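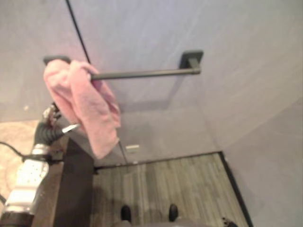
培训资料 > 客房与卫浴 > 毛巾杆安装与挂放 > 讲稿备注

第1页 开场
报题目,报时长:15分钟,提问放最后。说明范围:只讲单杆墙装毛巾杆,双层架和电热杆归Hanna Górecki下一场讲。

第2页 构件
圆杆一根,两端各一个底座,底座与杆之间由短圆柱连接。底座平贴墙面,深灰色。
口头补充:浅灰墙配深色杆件,歪斜容易看出来,验收时先退后两步看水平,再上水平尺。

第3页 定位
Plurnberg公寓项目的图纸要求两底座孔中心距264毫米。样板间第一次钻孔量成了270,差6毫米,底座勉强能扣上,紧定螺钉吃不住力。
停一下,让大家看尺寸表。
强调:孔距以实物为准,先把杆和底座在地上装好再量。Shadi Hamdan有一块钻孔模板,需要的会后找他登记。

第4页 墙体
先敲,判断是实墙还是板墙。板墙避开接缝,靠近阴角的位置要留出手能伸进去拧螺丝的余量。
膨胀管规格见讲义附表,不逐条念。

第5页 挂放
粉色毛巾那张:毛巾搭在杆的左端,堆成一团,下缘是圆的,褶子松散。
问听众:这样挂,哪里干得最慢?等回答。
答案:杆上叠在一起的那几层。布料重叠,空气进不去。
标准做法:
沿长边对折一次,搭杆,前后两片下缘对齐。
毛巾中线对准杆的中点,两侧露杆长度相等。
手掌从上往下抹平一遍,杆顶不留横褶。
偏挂的另一个问题是受力。重量集中在一端,该侧底座先松。Fouad Hakim的返修记录里,松动多出在常挂的那一头。

第6页 检查
每层抽5间。握住杆中部轻轻上提、下压,底座不应有位移。有位移的先拧紧定螺钉,仍松的报修,不要自行补胶。
墙面有水痕的另记,由Rasha Rizk汇总。

第7页 常见问题(时间不够就跳过)
湿毛巾能否直接上杆:拧到不滴水再挂。
一根杆挂几条:浴巾一条,面巾最多两条,互不搭叠。
深色杆件怎么擦:软布加清水,不用含研磨剂的清洁膏。

备用
Nerkon的旧款底座螺钉孔朝下,新款朝侧面,换件时别混装。有人问价格,请对方联系Hiba Issa。
签到表周日前交。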